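Second quarter report to the Fistmont Fund: Plutberg Reading Circle

We had a great spring! Families borrowed 646 books, and the Friday story hour is now full most weeks.
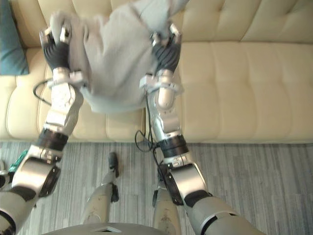 The bilingual shelf has taken off too – we had to reorder twice from Likix. 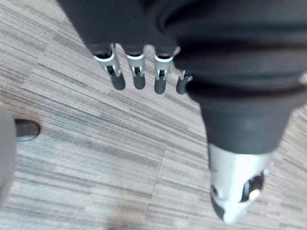

One parent wrote that her son now asks for the bird books at bedtime and reads the captions to her. We'd love more of those.

Two new school groups joined in the spring.
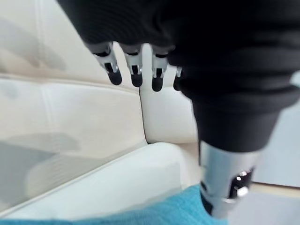
White sofa and a gloved hand, spring quarter

Spending is on track, with over 4 months of book money left.
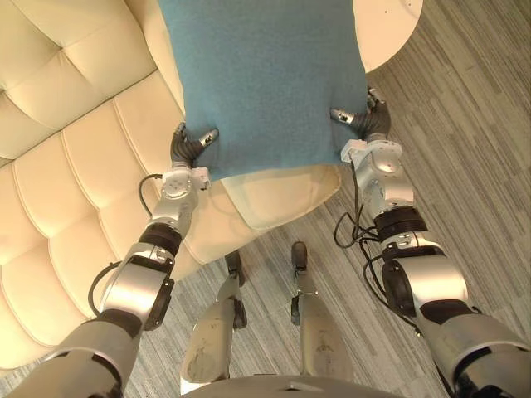
Will story hour run in December? We plan to hold it as usual, at 9 a.m.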